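Ticket opened 15/01/2002 by Amrit McIntyre
Product: Buvham recipe keeper (home edition)
Status: waiting on customer

**Amrit McIntyre wrote:**

Hello, and I hope I've found the right place to ask, as the card in the box gave one address and your website gave another. I've been using Buvham to keep my family's recipes since last May and I've loved it, I really have. My mother's cards were falling to bits and now they're all typed in, with her little notes in the margin and everything. So please don't take this as a complaint!

My trouble is with printing. I have 300 recipes in the book, and when I print the whole thing the pages come out fine up to the end of Breads. Then when it gets to Breakfasts the printer stops, blinks, and spits out a blank sheet. If I print a single recipe from Breakfasts it works, except for the one called Sunday Pancakes, which gives me the title and then nothing. I've turned the printer off and on. I've also changed the ink, which it needed anyway.

I'm meant to be taking a printed copy to my sister's when I go up to see her, so there is a bit of a hurry, but not a terrible one.

**Lieven Verbeke (support) replied:**

Hello Amrit, you found the right place, and thank you for such a clear account. The old address on the card still reaches us too, only more slowly, and I'll ask again for it to be changed.

I think you've already done the hard part by finding the recipe that stops it. When the whole book stops at one spot and the other recipes in that chapter print fine by themselves, it usually means something inside that one recipe is upsetting the page builder. Could you open Sunday Pancakes, choose Edit, and tell me:

- whether there is a picture attached, and how large the file is
- whether any of the text was pasted in from a letter or an e-mail
- what it says under "Serves"

Please don't delete the recipe yet, even if you have it written down somewhere. I'd like to see it as it is. And if you have a spare floppy, do make a backup first (File, then Save a Copy). It won't take long, and I'll sleep better.

**Amrit McIntyre wrote:**

Backup made! It took 2 disks, and I labeled them both, you'll be pleased to hear.

There is a picture. I don't know how to see how large the file is, so perhaps you can tell from your end. I put one at the top of nearly all the breakfast ones, because my niece doesn't read much yet but does like to choose.
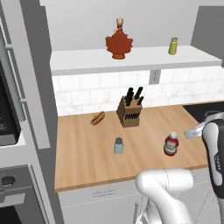
*Attachment 1: picture from the Sunday Pancakes page. Syrup in the maple leaf bottle, on the white shelf.*

As for the text, yes, I did paste some of it. My aunt sent me her way of doing the batter in an e-mail and I copied it straight across, fractions and all. She lets it stand for 35 minutes and is very firm about that. Under "Serves" it says "4, or 2 if Dad is home," which was my mother's wording and I'd like to keep it if I can.

**Lieven Verbeke (support) replied:**

Thank you, that's everything I needed. The picture is fine. I put it into a blank recipe on my own machine and it printed very nicely on our old Dusness and on the newer Zurkus as well, so you can leave it where it is.

Your mother's wording is fine too, I'm glad to say. The Serves box will take anything you like up to the end of the line.

That leaves your aunt's e-mail. Some mail programs use a special character for fractions like a half or three quarters, and Buvham shows them properly on the screen but trips over them when it builds the page for the printer. It's a fault on our side and I've added it to the list. Until it's fixed, please try this:

1. Open Sunday Pancakes and choose Edit.
2. Find each fraction in the batter part and delete it.
3. Type it again by hand, with a slash, so a half becomes 1/2.
4. Save, close the recipe, and print only that page.

If the page comes out whole, go ahead and print the book from Breakfasts onward. You don't need to redo the chapters you already have, as the page numbers carry on by themselves so long as "Start at page 1" is not ticked.

If it still stops after the title, send me the recipe file itself and I'll go through it line by line. Did anything else come from your aunt's e-mails? The same thing may be waiting further along, in Puddings perhaps.

I'll keep the ticket open until I hear how you got on.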